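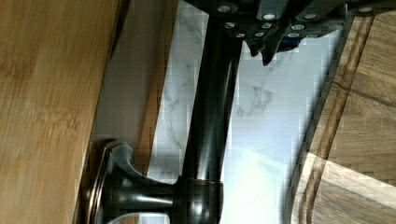 Can a resident sign up to speak on more than one agenda item?
Residents can sign up for as many items as the board allows. The limit is set by the district clerk in step 4 below, and new accounts start with a limit of one.

4.2 Opening speaker sign-up for a board meeting

Before you start, the agenda must be published in Warura. Draft agendas do not appear on the sign-up page.

1. Log in with a clerk account and select Meetings.
2. Select the meeting, then Public Comment.
3. Set the opening and closing times for sign-up.
4. Under Items per Speaker, enter the number your board's policy permits.
5. Under Maximum Speakers, enter a number up to 200. If you leave this field blank, Warura uses 30.
6. Choose whether written comments are accepted. Written comments do not use a speaker slot.
7. Select Save, then Open Sign-up.

Note: The sign-up link is added to the public agenda within a few minutes. Reload the page if you do not see it.

Caution: Removing an agenda item after sign-up opens also removes its speaker list. Export the list first (see 4.5). 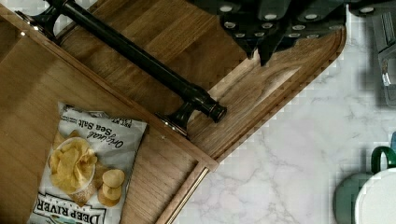 Wooden tray with a black bar handle on a marble countertop.

4.3 Changing the speaking order

Speakers are listed in the order they signed up. To change the order:

1. Open the speaker list and select Edit Order.
2. Drag each name to its new place.
3. Select Save. Speakers who gave an email address receive a notice of the change.

Note: Districts that moved over from Plestine in July should check the time zone under Settings before opening their first sign-up.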